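Suture (the stitch, and the word)

I've kept this page going for years because I love the word as much as the thing. A suture is a stitch that holds the edges of a wound together while it heals, and the name comes from the Latin suere, to sew. Same root as "seam" if you go back far enough!

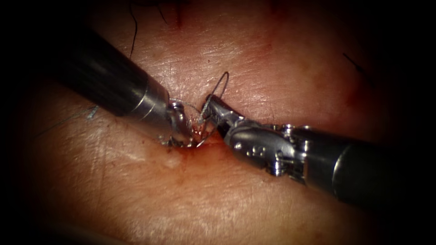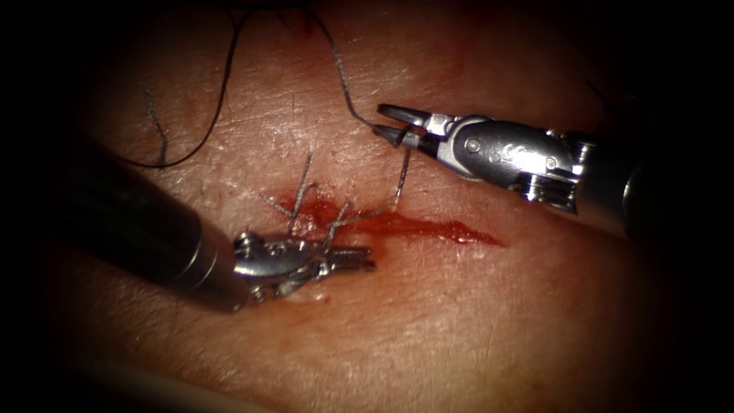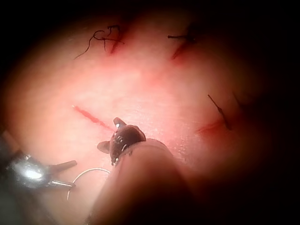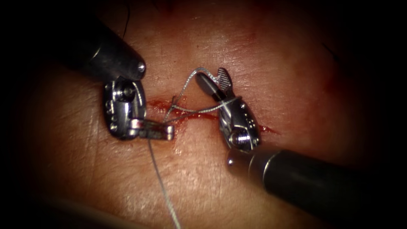 Stitches and short incisions.

People have closed wounds with linen, hair, silk and even ant jaws (yes, really). Catgut was the big one for centuries, and it has nothing to do with cats. It's mostly sheep or cow intestine, twisted and dried, much like old violin strings.

My friend Ingeborg Wiegand collects old thread tins, and she let me spend an afternoon with nearly 200 of them. My favorite is a dented Hamann tin with 9 little glass tubes still inside, each with its own curl of silk. The label says 1060, and I still don't know if that's a stock number or a price code. Caroline Lukumay thinks stock number.

The joints between the bones of your skull are called sutures too, and so is the line where a pea pod splits. I'll get to shells when I've read more.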